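Masking the Gripper in Wrist Camera Images

Applies to: Tuvel perception package, release 8 and later
Last revised: December 2024

A wrist camera always sees part of the gripper it is mounted on. If those pixels are passed to the Prerkby planner without a mask, the planner treats the fingers as an obstacle directly ahead of the arm and rejects the motion with error 1513. The procedure below creates a static mask for the closed position.

Before you begin

Confirm that the camera mount is tight and that the lens has been focused. The arm must be under software control, with the speed limit set for setup work. Close the fingers fully using the Gretix control panel and leave them closed until the mask has been saved.

Step 1. Record the reference views

Move the arm through 18 poses and save one image at each. Choose poses that place different surfaces behind the fingers, such as floor, wall and furniture. The mask tool looks for pixels that stay the same from pose to pose, and a plain background repeated in every image will be mistaken for part of the gripper.

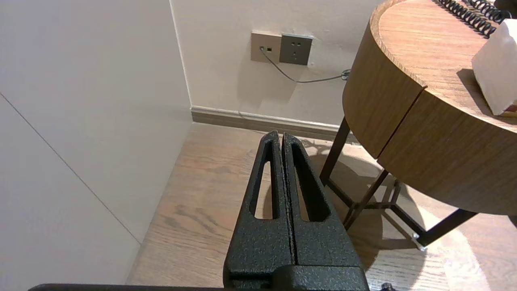 Reference view with the fingers closed. Floor is visible through the slot in the left finger.

Step 2. Generate the mask

Open the Bogale mask tool, load the folder of images and select Build Static Mask. Processing normally takes more than 2 minutes. When it has finished, the masked area is drawn over the first image in the folder.

Step 3. Check the slots

Slotted fingers need particular care. By default the tool fills any closed shape, and the openings are then masked along with the metal or plastic around them. To keep them as usable image area, clear the Fill Interior box and build the mask again. Sites that do not need depth readings through the fingers may leave the box selected -- this is the safer setting where the fingers flex under load.

Step 4. Save and load

Save the mask under the serial number of the gripper, then restart the perception service. The planner log should report "static mask loaded" before the first motion request is accepted.

A separate mask is required for each finger opening used in production. Repeat the full procedure whenever the camera or the fingers are replaced.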